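Varkus 手持夹爪 工作记录:舀粉任务
Bendside 学生机器人社 / 六月 / 下午开始,晚饭前收工
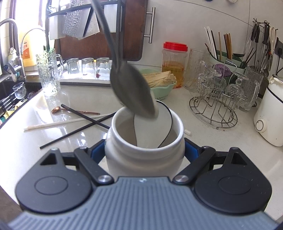
舀粉这个任务比上个月的叠杯子麻烦,主要麻烦在两样东西要同时管:罐子不能跑,勺子要进得去。叠杯子的时候物体是空的,夹歪一点还能补救,罐子里有粉,一歪就要擦台面。我们现在的分工是夹爪只管罐子,舀的动作用金属长柄勺做。张开的两根手指一左一右围着白瓷罐,蓝色垫片的位置贴着罐身两侧,罐口正上方要留空,勺子才能直上直下。罐身中段有点鼓,罐口那圈又厚,所以手指放高放低差别很大。放高了顶住厚边,放低了垫片贴在鼓肚下面,一收就往上滑。今天试下来,对着鼓肚最宽处偏上一点最稳,以后统一按这个高度。

一、硬件

开始之前把手指板和黑色连杆的螺丝都重新拧了一遍。上次有一颗松了,录到后半段左指比右指慢半拍,回放才看出来,那一批基本白录。请大家每次开录前拧一遍,用工具盒里那把短的,长的那把会碰到旁边的杆。

蓝色垫片先不换。Yi-chun 提过换成更软的硅胶,我试捏过,软是软,夹玻璃可能有用,夹这种有分量的罐子会往一边扭。先留着,等做玻璃杯任务再说。

灰色外壳散热没问题,握久了手会酸。一个人连续录不要超过一组,换手的时候先把夹爪放下来再交,别在空中交接。上次空中交接碰了急停,计时也乱了。

二、录制

今天和之前的合在一起,舀粉任务一共 846 条,其中 47 条标了“待查”。待查的原因我翻了一遍,分成下面几类,先记下来,具体条号在共享表里:

- 勺子进罐口时碰到边,罐子转了一个角度。这种最多。
- 勺头带起内衬的边。罐口里能看到一条细黑线,就是内衬或袋子的边沿,勺子贴着壁下去就会勾到。
- 粉舀空了一半还在录,勺子刮底,动作和前面完全不一样。
- 操作的人说话,开始标记按晚了。

第二类我倾向于不删。勾到袋边之后怎么退出来,本身也是一种动作,模型没见过的话到时候只会硬拉。但标签要分开,不能混在正常条目里。Yi-chun 不同意,她觉得数量太少,放进去等于噪声。先留着不进训练集,下次开会定。

粉的堆法也要记。现在罐子里的粉是靠一边壁堆着的,不是平的。我们前面几批都先抹平再录,结果模型总往正中间下勺。从今天起不抹平,每录几条让罐子转个方向,让粉堆朝不同的地方。转的时候用手转,不要用夹爪带着转,垫片会磨。

三、台面

厨房台面还是按平时的样子放,筷子、勺子、豆腐皮那个绿篮子都不收。上学期比赛时吃过亏,训练数据背景太干净,到了现场旁边多放一个杯子就认不准。现在的规定:离罐子近的小东西可以有,每组开始前挪一挪位置;后面架子和墙上挂的不动。

玻璃杯要小心。倒扣的那几只和架子上的高脚杯反光,下午窗边光强的时候深度会飘。Kong 上跑的那个检查脚本会报警,但只报一次,后面就不响了,容易漏。我改了一行,让它每组都报。改动在 dev 分支,还没合。

光线的事再说一句。窗户那一侧很亮,下午录和傍晚录出来的颜色差不少。我不打算拉窗帘,两种都要。只是请在备注里写上午、下午还是傍晚,不要空着。

四、上传和训练

Wuvport 上传今天断了 3 次,都是在大文件后面卡住。重传可以续,但进度条会从头走,不要以为丢了又去点一遍,会生成重复目录。我清掉了重复的,共享表里的条号没有变。

训练先在 Kong 上排小的,只用正常条目,待查的不放。跑一轮大约 60 分钟,跑完先看两件事:下勺的位置有没有跟着粉堆走,夹住罐子以后手指有没有继续收。后一个问题在叠杯子的模型里就有,夹住了还在加力,纸杯看不出来,瓷罐会响。

损失曲线今天没看,机器前面还有别组的任务。明早来的人麻烦看一眼,贴到群里。

五、勺子动作的一点备注

勺子走得快的时候画面里是糊的,尤其勺头出罐口那一下。我原来想让大家放慢,试了几条,慢下来之后动作变得很假,手一顿一顿。最后还是按正常速度舀,只在出罐口之后停一下,让勺头上的粉堆能看清楚,再移走。停多长不规定,自己觉得稳了就走。

长柄勺的柄细,颜色又深,在暗的背景前面分割老是断成两截。那把玫瑰金的柄也细长,颜色浅一些,可以拿来做对照。先各录一小组,其他条件不变,看看断开是颜色的问题还是粗细的问题。

六、没做完的

- 罐盖。现在全程开着盖录,比赛规则里写的是从盖着开始。谁有空想一下盖子用哪只手。
- 共享表“待查”那一列改成下拉菜单,现在每个人写法都不一样。
- 罐子里的粉多少算“半罐”,要有个刻度或者贴条。
- 电子秤没电池了。没有秤就没法记每勺的重量,今天的条目这一栏全部空着,后面不补。
- 给新社员的操作说明还停在叠杯子那一版,夹取高度那段要重写。

收工时台面擦过,夹爪放回柜子下层,电池在充。

留言

Yi-chun Lam:勾袋边那几条我又看了一遍,有几条其实是勺子角度太斜,跟袋子关系不大。我在表里加了备注,你看看要不要改类。硅胶垫片我还是想试,材料我自己出。

阿哲:脚本那行我看了,可以合。顺便把报警的声音调小一点吧,隔壁组有意见。

小满:明早我在,曲线我来贴。粉要不要再买一包?罐子快见底的时候补粉算新的一组还是同一组?

回小满:算新的一组,补完在备注写“补粉”。粉先不用买,柜子里还有。

近期记录

叠杯子任务:数据整理与条号说明
Varkus 手指板更换步骤
Wuvport 上传失败的几种情况
Kong 排队规则(各组通用)
玻璃反光与深度漂移,第一次测试
比赛现场复盘:背景物体的影响

最后更新:六月,晚上 补了垫片和勺子两段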